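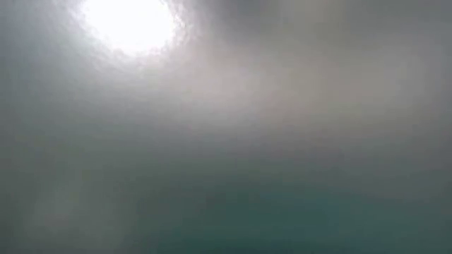
Packing hands wanted, Penden shed, afternoon shift

Hi! I look after the afternoon crew at Diko and I'm after 3 new people to start in June. It's packing work, but it's changed a fair bit over the past year, so please read the whole thing before you ring me.

We've put in a robot line we call Hukoteo (the name came with it, don't ask me). It picks jars out of the trays and sets them in cartons, and on a good shift it gets through 700 cartons. By hand we used to do 357, and everyone went home with sore wrists. So the lifting has mostly gone. What's left is the stuff the arm can't sort out for itself: odd-sized lids, labels on crooked, a tray that's come through skew-whiff. You'll be clearing stops, checking cartons and telling the software when it's guessed wrong. There's a touch screen for that, and if you can work a phone you'll pick it up in a couple of shifts.

I was worried about it myself, to be fair. I'd packed by hand for years and liked the chat across the bench. The benches are further apart now, and it's noisier near the guards, so we've moved smoko to a proper sit-down one, everybody at once with the line off. I fought for that and I'm keeping it! Nobody on the crew lost their job either, though two moved across to the Byun warehouse because they wanted days.

Shift is 2 pm to 10 pm, Monday to Friday, with an earlier finish on Thursday for cleaning. You'll be on your feet a lot. Boots and earmuffs supplied. There's a $1,000 bonus once you've done six months, and we pay for the maintenance ticket if you fancy learning to service the arm (I'd love someone who does).

No experience needed. I'd take a patient person who speaks up over someone fast. If you've worked with machines before, great, mention it, but we've had bakers and a school bus driver do really well.

Drop a short note about yourself at the Penden front office, or ring and ask for the afternoon supervisor. After lunch is best, I'm useless in the mornings.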